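Owners' board > Engine and drivetrain > Tedska coupe, six cylinder: is it worth to keep the original gearbox?

vuong_garage
November 1, 2022

Hello all. I am new here, but I have read this board for a long time. English is my second language, so please be patient with me.

I own a Tedska coupe with the straight six and the five-speed manual. I bought it in August from an older owner in Cundbridge. The body is good, the engine is strong, and the interior has the usual crack in the dashboard near the clock. My problem is the gearbox. When the car is cold, second gear does not want to go in. I have to wait, or go first to third. After 15 minutes of driving it becomes much better, but it never feels like a healthy gearbox.

The shop near me says the synchro is worn and that I should put in the later six-speed from the Jitier sedan. They say it bolts on with a small adapter plate. They want $2819 for everything, with a used gearbox. A rebuild of my own box they do not want to do, they say parts are difficult.

I would like to keep the car original if it makes sense. But I also want to drive it, not to look at it in the garage. What would you do?
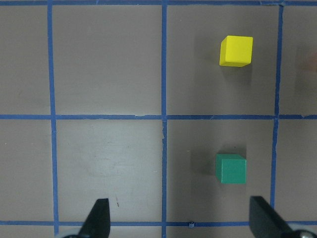 I forgot to write the mileage. The odometer shows a number I do not trust, because the cluster was changed by an earlier owner and there is no paper for it. So please judge the gearbox by the symptoms only. There is no noise in neutral, and no whine in fifth. It does not jump out of gear. Only second, and only cold.

slowlane6
Welcome. Before you spend anything, what oil is in it? These boxes were filled at the factory with a thin oil and many shops put in a thick gear oil because "it is a gearbox". With the thick one, second gear will fight you every cold morning. I had exactly your symptoms. Two quarts of the right fluid and I could shift like a normal person.

vuong_garage
Thank you. I do not know what oil is in it. The seller said "fresh oil everywhere" but he did not say which kind. I will ask him.

cundbridge_coupe
I don't agree that it is oil. I mean, change it, of course, it costs nearly nothing. But the second gear synchro on the five-speed is a known weak part, and the Cundbridge cars were driven in short trips by people who shifted too fast. If the oil was the whole story, it would be hard to get all the gears, not only second.

slowlane6
It was only second on mine.

cundbridge_coupe
Then your synchro was half worn and the oil covered it. Give it two more winters.

slowlane6
It has had more than two winters already. I am not saying that oil cures brass. I am saying that he should not pay $2819 to find out what fluid he had.

pedalbox
On the Jitier swap, please be careful with the word "bolts on". I did this swap in my own car. The adapter plate is the easy part. After that you have:

The driveshaft must be shortened and balanced again.
The shifter comes up farther back, so you cut the tunnel or you use a bent lever which feels bad.
The speedometer drive is electronic on the six-speed and mechanical on yours.
The rear crossmember must be made new.

Ask the shop if these four things are in the price. If they look at you with a surprised face, go home.

To be fair, I like my car with the six-speed. On the highway the engine is much calmer and I can hear the radio. But I would not do it a second time, and when I sell it I know that the buyer will want a lower price.

vuong_garage
This is very helpful. I called the shop. The driveshaft is in the price. The speedometer is not, they said "most people use the phone". I don't want to use the phone for a speedometer.

cundbridge_coupe
Find another shop.

But I will say something against myself. I think the six-speed makes the car better, and I do not understand why everybody is afraid of it. Tedska made this coupe for long distance and then gave it a fifth gear which is too short. At 70 mph it sounds like it is angry with you. If the factory had the money they would have put a better box in it.

oldmanifold
The short fifth is part of the character. You sit in that engine's best place all the time and you don't have to shift down for a hill. My opinion is that people who want a quiet highway car should buy the Jitier sedan, it is a good car and it costs less. I have heard the same discussion about the brakes, the seats and the carburetors, and at the end there is a coupe with nothing left from the coupe.

pedalbox
Mine has everything from the coupe except one gearbox, and the original one is on a shelf with a blanket on it.

oldmanifold
Then I have no complaint with you. Keep the blanket dry.

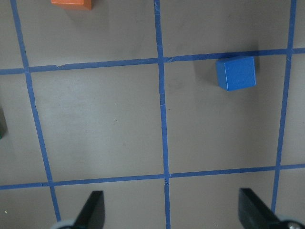 For the original poster: the synchro rings for second are possible to get. The dealer will tell you no, because the part number was replaced and the old number shows nothing. Look for the ring of the later van gearbox, it is the same ring. I paid $200 for the pair with the small springs. The work itself is another matter. You need somebody who has a press and who will measure the clearance, and does not just put it together and hope.

slowlane6
I did not know about the van ring. Is it the same for third gear?

oldmanifold
No. Third is a different size. I learned this by buying it.

vuong_garage
Small report. The seller answered me. He used thick gear oil, "the best one from the store". So I drained it and filled it with the thin fluid which slowlane6 described. There was fine brass dust on the drain magnet area, in the bottom of the pan also, but no pieces.

This morning it was cold and second gear went in on the second try. Before, it did not go in at all until I drove some miles. So I think both of you are right. The oil was wrong, and the synchro is also a little tired.

My plan now is to drive it through the winter like this and shift slowly. In the meantime I will look for the van ring and for a person with a press. The six-speed I leave for now, but I saved the list from pedalbox.

cundbridge_coupe
Reasonable. Change the fluid once more after a few hundred miles, the old thick oil does not come out completely on the first drain. And double clutch into second when it is cold.

slowlane6
Glad it is better. What color is the car?

vuong_garage
Dark green, with the tan seats. The paint on the hood is not the same green, but only in the sun.

pedalbox
The hood on mine is also a different green. Was there a problem with the hoods?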